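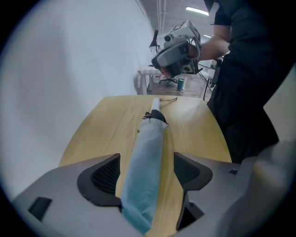

*Paraguas plegado sobre una mesa de madera.*

## El taller de Korville: lo que dicen los libros de cuentas

18 de marzo de 2025

La portada sur de la iglesia de Korville se ha atribuido siempre a un solo maestro, el cantero que firma en el dintel con las iniciales S. T. y un compás abierto. La lectura de los libros de fábrica, que Ecaterina Olteanu terminó el otoño pasado, obliga a repartir esa autoría. En las cuentas aparecen dos maestros con sueldo propio, y el segundo, llamado Stoica, cobró durante once años, bastante más tiempo que el primero.

Los libros se conservan en el archivo parroquial de Pallcombe, adonde fueron a parar cuando se unieron las dos parroquias. Son 22 cuadernos cosidos, en papel, con las entradas de cada temporada de obra. Faltan los dos primeros, de modo que el arranque de la portada sigue sin documentar. El tercero empieza con los andamios ya montados y una partida para cal.

El maestro S. T. figura hasta el séptimo cuaderno. Su última entrada es un pago por «las figuras de la puerta y el asiento de la piedra grande», que Olteanu identifica con el dintel. A partir de ahí no vuelve a aparecer y el texto no explica el motivo. Pudo morir o marcharse a otra obra. En el cuaderno siguiente, Stoica, que hasta entonces cobraba como oficial, pasa a recibir la paga de maestro y una vivienda junto al cementerio.

A Stoica habría que darle, por tanto, todo lo que queda por encima del dintel: el tímpano, las dos arquivoltas exteriores y el remate. La diferencia de mano se había observado ya. Los pliegues del tímpano son más rectos y menos profundos que los de las jambas, y las cabezas tienen la frente ancha y el pelo trabajado en mechones paralelos. Se explicaba como un cambio de estilo del mismo escultor en su vejez. Con las cuentas delante, esa explicación resulta difícil de mantener.

Queda por resolver la cuestión de la traza. Una entrada del quinto cuaderno recoge el pago de un pergamino «para la muestra de la puerta», sin decir quién la dibujó. Si la muestra es de S. T., Stoica habría ejecutado un proyecto ajeno con bastante libertad en la talla. Arvid Sjöberg, que ha medido la portada, se inclina por esta posibilidad: las proporciones del conjunto responden a un mismo módulo desde el zócalo hasta el remate, y el cambio de maestro no lo altera. Olteanu es más prudente y recuerda que un oficial formado en la obra usaría el mismo módulo sin necesidad de dibujo.

Otro dato de interés es el precio de la piedra. La cantera recibió 415 sueldos por el bloque del dintel, transporte incluido, una cantidad muy superior a la de cualquier otra pieza. El cuaderno anota también que hubo que reforzar el puente para el paso del carro. La piedra de las arquivoltas, en cambio, procede de una cantera más cercana y de grano más grueso, lo que ha influido en su peor conservación. En el lado de poniente se han perdido casi por completo los rostros de tres figuras.

Sobre la formación de Stoica no hay noticias anteriores a Korville. Se le ha querido relacionar con el sepulcro del abad de Flurkix por el tratamiento del pelo, pero el sepulcro está muy restaurado y la comparación solo puede hacerse con la figura yacente. Tuvo un hijo, mencionado en el último cuaderno como aprendiz, del que no se conoce obra.

La transcripción de los cuadernos se publicará en mayo en nuestro boletín, con un índice de oficios y una tabla de pagos. Se ha respetado la grafía original y se han desarrollado las abreviaturas. Los pasajes dañados por la humedad, sobre todo en los cuadernos noveno y décimo, van entre corchetes cuando la lectura es dudosa. Sjöberg aporta el alzado de la portada y un plano con la procedencia de cada tipo de piedra.

Los socios que tengan fotografías antiguas de la portada, en especial del lado de poniente, pueden enviarlas a la secretaría para su copia. Los originales se devuelven por correo certificado.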